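Notebook, bench 2, soak and rinse of small accessories
2023-07-30
Entry by Balthasar Danzer, read over by Ermira Gashi

Purpose

Compare plain water against the Prilell concentrate for cleaning small worn items with mixed materials. The pile fabrics are the main interest. Metal and rubber parts are included to see whether they can share a basin with the fabrics or need a separate pass. Follows on from the hair accessory work in the Vidmar folder, which stopped in December when we ran out of sample bags.

Setup

Pink plastic basin, plain tap water, shallow fill. Starting temperature 19 C on the probe. No detergent in this pass. The basin has a small dark mark on the rim, old, does not wipe off. I use it as the reference point when noting where things lie, so please leave the basin in the same orientation if you move it.

Items for this pass include the black watch with rubber strap, the fuzzy beige headband with the red hearts, the pearl hair clip, the keyring with its bronze-colored tag, the round fluffy pouch, and the brown hair tie. The watch is a dead one from the Cemutlow box. Do not put a working watch through this.

Handling

Items go in one at a time, fabrics first. Press the pile under until it stops giving off bubbles. Leave 9 minutes. Turn once at the halfway point. Lift fabrics out at the thickest part and let them drain over the basin before they go on the towel. Do not wring.

Headband, clip and watch tend to migrate together. Separate before lifting or the clip drags on the pile.

Brown hair tie and a smooth black elastic get caught up in each other. Treat as one item until out, then untangle on the towel.
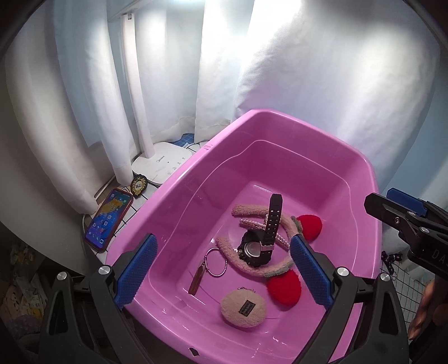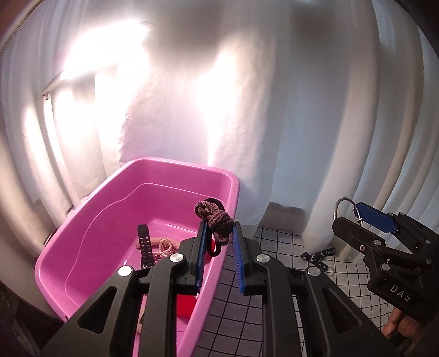
Observations

1. Beige headband takes up water quickly and holds it. Still dripping after 3 minutes on the towel. Pile flattened on the inner side of the arc.

2. Red hearts: no color on a white blotter after pressing. Repeat with Prilell before calling them fast.

3. Hair tie: the thick cord is slow to wet through at the knot. Center of the knot felt dry when I opened it. Untie before soaking next time.

4. Watch strap: fine. Residue in the strap holes needs a brush, water alone does nothing for it.

5. Keyring and tag: dried by hand straight away. No change seen. Check again tomorrow for spotting.

6. Pouch: label edge lifting slightly. E.G. thinks it was like that when it came in. Intake sheet does not say either way.

Next pass

Same items, same basin, fresh water with Prilell at the label dose. Extend soak for the headband and pouch only. Metal goes in a Wisanel tray on its own, 200 ml, no fabrics.

Blotters from today are in the top drawer, in order of removal. Ermira has the intake sheet.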